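Reading time: 2 minutes

Subject: Re: [glider-hist] Kuroda altitude claim, again
Date: 6/7/23

Genji Furukawa wrote:

> The club newsletter gives the Kuroda two-seater 2,000 meters on its
> second winch day. I have the same figure in two books, so unless
> somebody has something better I'd like to put it on the type page
> and move on with my life.

Genji,

Please don't move on with your life just yet. Both of those books got the number from the newsletter, and the newsletter got it from the pilot, who was also the editor. I've been through the barograph sheet and it tops out at 1,677. That is still a very nice flight for a ship with the glide angle of a dresser, and I don't see why anyone felt the need to round it up to the next county.

My guess is that the 2,000 is height above sea level, with the field elevation added and then a bit more for morale. The winch at Drulto gave them 450 on a good cable, so everything after that was honest thermal work. The log has the release height in pencil, in a different hand from the rest, and I'd trust that one over anything typed. 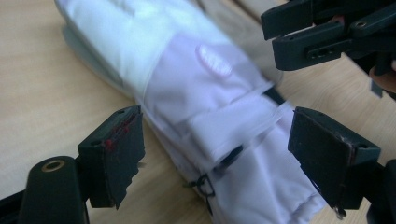

White cloth on the table, small oval patch near the middle.

On your other question, the Stulico trainer was never fitted with spoilers at the factory. Winidia did the conversion afterward and charged by the hour, going by the invoices. The hull weight everybody quotes, 833 pounds, is with the spoilers in and two people aboard, and I suspect a sandwich. If you use it as the empty weight the thing shouldn't have left the ground, although a few of its passengers seem to have had the same opinion.

I can scan the barograph sheet if you'll tell me what size the list will accept. Last time the server bounced my attachment and then sent me four separate notes to say so.

Also, the October entry on the type page still has the Kuroda flying with the wrong tail. I brought this up last year - twice - and will go on bringing it up.

Walt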